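Govthorpe Lunch Club: progress report, December

The grant was for 900 pounds and we have spent 490 of it, mostly on things that plug in. The second-hand fridge from Brakovbridge works, though it hums like a hymn.

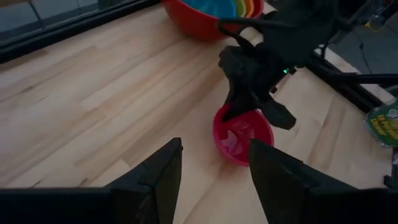
Are people still coming?
We had 53 at the last Sunday lunch, including one man who only wanted the bus timetable and stayed for crumble.

The Ulonton minibus now runs to time, give or take Ulonton. 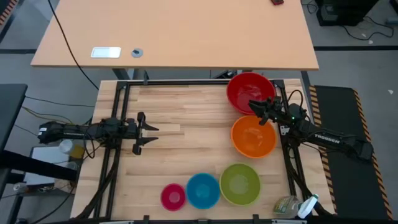

Still to do

The hygiene course has been booked 3 times and moved twice. Soup remains popular, which is lucky, as we make a lot of it,

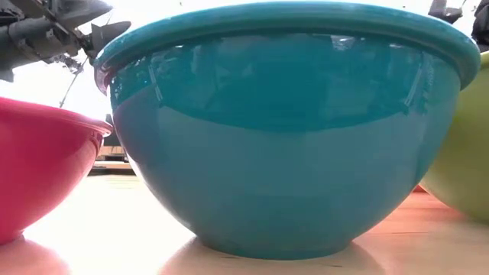 and the leftovers go home in jars that never come back. We would like to spend part of the balance on jars.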